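Screech owl in the box by the creek!!

kpodo_k
Posted 6:40 am
So I went out before work with my coffee to check the suet and there was a face in the nest box. Gray screech owl, eyes shut, filling the whole hole! The box has been up for three winters and all I ever got was squirrels. I stood there until my coffee was cold and I was late – worth it. Has anyone had one stay through December and then nest in spring?

marshwren15
Yes! Mine roosted all winter and raised a family in the same box. Leave it alone and it might do the same. What's the hole size?

kpodo_k
3 inches, and the box is 11 feet up on a maple.

Tonen
Great bird, but I'd move the box higher while you can. 15 feet is what I use and the raccoons leave it be.

marshwren15
Please don't move it with an owl in there! Height won't stop a raccoon anyway. Put a metal baffle on the trunk.

Tonen
I meant after it leaves for the night, obviously. And a baffle on a maple with low branches does nothing, they come in from the next tree.

Mansa Ankrah
Both of you have a point but I'm with marshwren on this one. A roosting owl has picked that spot as it is. Kekeli, try listening at dusk, you may get the soft trill. I heard two calling back and forth over my garage last year and I was grinning for a week.

kpodo_k
Box stays put for now. I'll look at the branches though, Tonen, there's one that worries me. And I got the trill tonight at 5:20!! Just once, but wow. My yard list is at 104 now.

Mansa Ankrah
104 is fantastic! I've been working on the hallway wall where my framed prints go, first one below. 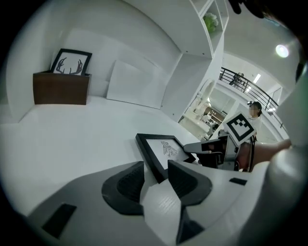
Black frame, white mat, gray line drawing.

marshwren15
Nice and simple, I like it. Kekeli, keep us posted on the owl!

Tonen
Same here. Still say 15 feet.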